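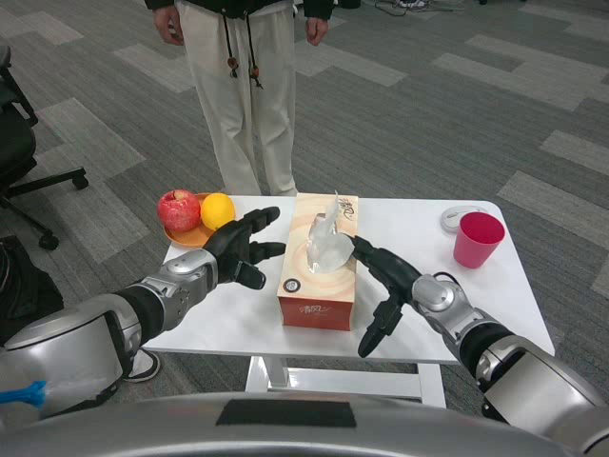

5.3 Open-day demonstration

The laboratory tests in Sections 5.1 and 5.2 were run with fixed object positions and with no one near the table. To see how the Livalik controller behaves outside those conditions, we ran it during the August open day at the Bunard building. Visitors stood on the far side of a small white table and watched the robot work from close by. The layout was the same as in the laboratory tests: a plate with fruit on the left, a tissue box near the centre and a plastic cup on the right.

The demonstration was split into 12 sessions. At the start of each session the operator put the objects back by hand, using no marks on the table top, so positions varied from one session to the next. Visitors were allowed to move any object between attempts. They were asked to keep their hands off the table while the arms were moving, and the operator held a stop button throughout.

Three tasks were offered: pulling a tissue from the box, lifting a piece of fruit from the plate, and moving the cup. The visitor chose the task. Figure 6 shows the working position from the head camera, with both hands over the table and the tissue box between them. In this view the fingertips of the left hand hide part of the orange. Overlap of this kind is common when the plate is close to the box, and it affects the object detector, as discussed below.

Figure 6. Head camera view during the open-day demonstration. The right hand is beside the upright tissue; the left hand is open, between the plate and the box. A person is standing behind the table.

In total 235 attempts were logged. The tissue task was chosen most often. An attempt was counted as complete if the object left its support and was held until the arm stopped moving. Attempts ended by the stop button were counted as failures, whatever the cause. We did not repeat failed attempts unless the visitor asked for it, and a repeat was logged as a new attempt.

The main source of failure in the tissue task was the shape of the tissue itself. The planner takes the highest visible point as the grasp target. When the tissue stands in a clear peak this works well, but when it has folded over, the target falls on a loose corner and the fingers close above the paper. The tissue is also thin enough to let some light through, and the depth readings on it were noisy. Raising the number of depth frames used per estimate reduced the noise at the cost of a longer wait before each grasp.

In the fruit task most failures came from the overlap noted above. Once the hand covers part of the fruit, the detector shrinks the object outline and moves its centre away from the hand. We now freeze the estimate when the hand comes within 100 mm of the plate. This change was made between sessions, and the results in Table 4 are given separately for the two settings.

The head camera saved 3,310 frames for later labelling, nearly all of them with a person in view. Training data from the Wudeck set contain few such frames. The person detector was often unsure when only the trunk and legs were visible, and for the tests in Section 5.4 the slow-speed zone was therefore triggered by any moving region beyond the table edge.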